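Nekwood Puts Kindness on the Line-Up for Its October Music Season

Singer-songwriters to headline a run of shows and talks on how fans and artists treat one another online

Nekwood, the independent music label and live room, is very pleased to announce its new October season, Say It to My Face, which brings together 35 performers and speakers for eight evenings of songs, stories and frank conversation about life in the public eye. The season has been more than a year in the making, and everyone here is thrilled to be able to talk about it at last!

The idea grew out of a long chat backstage last winter, after pop singer Chie Ichikawa finished the final show of her Jolow tour. She had put up a snapshot of her stage outfit that afternoon, a plain old jumper she has worn since her student days, and by the time she came off stage there were 986 comments underneath it. Plenty were lovely. A good many were about her weight, her hair and whether she had any business being on a stage at all. She read quite a lot of them aloud to the band over a cup of tea, and then she sat down and started writing a song.

That song became Kekana, the title track of her next album, and it will have its first public performance on the opening night of the season. Chie has asked that the lights be kept low and that people stay in their seats afterwards for a talk with the audience, which she will lead herself.

"I love the people who listen to my music, and I love hearing from them," said Chie. "I've made real friends through my page. I'd just like us all to have a proper natter about the other stuff, the comments you wouldn't make to your neighbour over the fence. I've read them at two in the morning and I've let them spoil a whole week. I'd like to stop doing that, and I'd like the younger singers coming up behind me never to start." 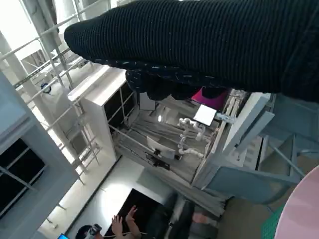 What to expect on the night

Each evening starts at 7 pm with a 45-minute live set, followed by a short break and then an open conversation with the artist. Questions may be asked from the floor or written on a card and dropped in the box by the bar, for those who'd sooner not hold a microphone (we know the feeling). Supper will be served during the break, and the bar stays open until the last of the chatting is done, within reason.

The program leans towards pop and folk, with a couple of comedians and one very brave former reality television contestant in the middle of the run. Several of the artists have stepped away from their accounts in the past year, some for a few weeks and some for good, and they've been generous in agreeing to talk about what that was like, including the bits they missed. Others have gone the opposite way and answer almost everyone, rude or not, and we expect a lively difference of opinion when the two camps share the stage on closing night.

There will also be an afternoon workshop for teenagers and their parents, run with the digital safety firm Merkedix. It covers the practical side of things: how to filter comments, how to report an account, when to hand the phone to somebody else for the evening. Places are free but must be booked, and we'd ask that every young person bring a grown-up along, as much of the session is meant for the two of them together.
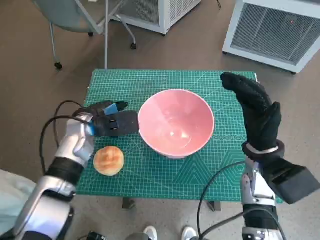 Tincuța Pană, for one, hopes the season will leave some room for honest criticism. A singer should be able to hear that a record is dull, she told us, and a fan who has paid good money for a ticket has every right to say so; her quarrel is with the people who skip the record altogether and go straight for the face. "Tell me the second verse drags," she said. "I'll probably agree with you. But leave my chin out of it, please."

We think that's a very fair point, and it has been added to the list of topics for closing night.

Tickets

Single tickets and season passes are on sale now from the Nekwood box office and through our website. Concession prices apply for students, pensioners and anyone out of work, and a companion ticket is free for guests who need someone with them. The live room has step-free entry from the side lane, and staff at the door will be glad to help with seating if you let them know when you arrive.

Interviews with Chie Ichikawa can be arranged through the Nekwood press desk. Advance copies of Kekana are available to reviewers on request.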